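Practice Kitchens for Robot Arms

Ova, the kitchen simulator from Clonine, went on sale in April at $1,195 a seat. It comes with 300 room layouts and runs on an ordinary office desktop.
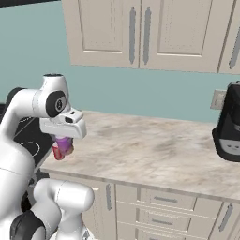

The arm at work over the counter in Ova. Render: Clonine

Small items packed close together are a hard test for any gripper, and Ova lets you run the same pickup all night. Setup took us 2 hours — most of it downloading.
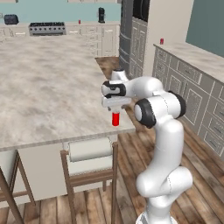
Sarmiento's rival package, Visex, costs $469 but has no kitchens with islands. For home-robot work, we'd pay more for Ova.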